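On Saturday, February 26, 2022, Tyson Beaulieu wrote:
> Aatos, how are you folding the tees for the April swap?
> Mine come out all different widths and the Pekau bins
> won't close.

Hi Tyson (and all),

Oh, I fought with those bins too! My way, such as it is:

1. Lay the shirt flat and smooth it out with your hands - I don't bother ironing.

2. Fold the sleeve in over the body, so the side runs straight. My light green one, with the right-hand sleeve in:

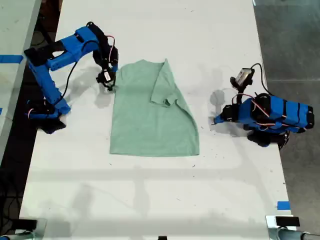
3. Bring the hem up to the collar, then fold once more. I get 11 to a bin this way.

Aatos Hakala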